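2018-11-30

Hands are sore tonight, the left one worse. Two hours on the leader arms before lunch and then another go after, and my thumb has decided it is done with me for the year. Still, a good day! We got 228 demonstrations into the block set, and only had to throw out 20 (mostly my fault, I keep letting go too early and then pretending I didn't).

Omolara came by around the time I was getting grumpy and watched me for a bit. She says I drive the arms like I'm carrying soup. I told her she was welcome to take over, so she did, and she's so much faster than me it's annoying. She doesn't slow down before the grab at all, just goes straight in and closes. I tried it her way for 10 runs and liked it, though I knocked a couple of letters sideways and had to nudge them back before the next one.

Noboru wants us to mix up the styles anyway. His worry is that if it's all me, the thing learns to dither over the pile the way I do. Fair enough. He also wants the letters turned every which way between runs, so I spent a silly amount of time shuffling the alphabet by hand and trying not to spell things. I caught myself making words twice.

The ones in the middle of the pile are the hard ones, with neighbors pressed up on both sides and hardly any room for the fingers. Out at the edges it's a breeze, so of course I go for the edges when I'm tired. Have to watch that tomorrow.

Wrist views from today:

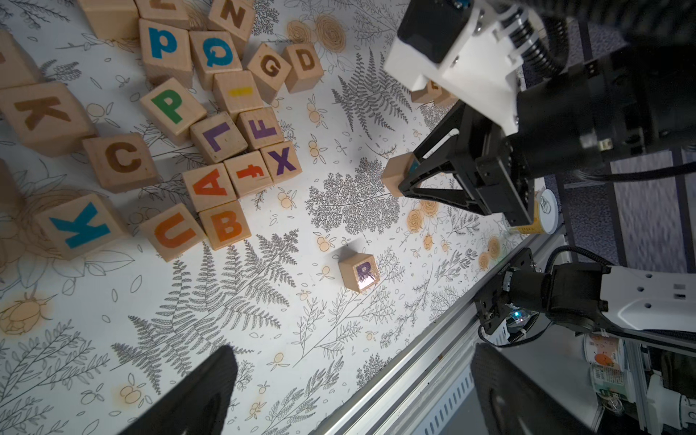
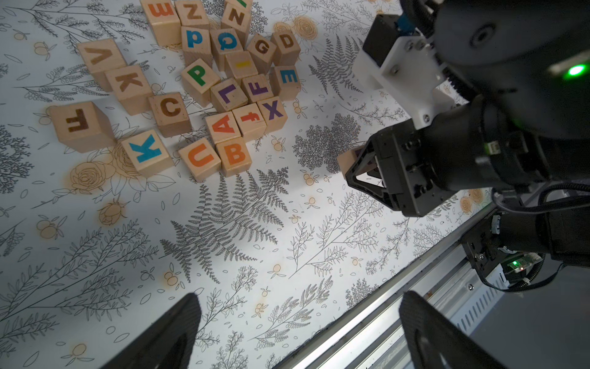
I still haven't written back to the Wakberg people about the spare grippers, and it's been on my list since September. Tomorrow, first thing, before I sit down at the arms and forget again. Also need to ask Noboru if we're doing the cups next or staying on letters another week. I'm hoping for letters, I'm only just getting decent at them. Soup for dinner, too tired for anything else. Bed now, with the heat pack on my thumb.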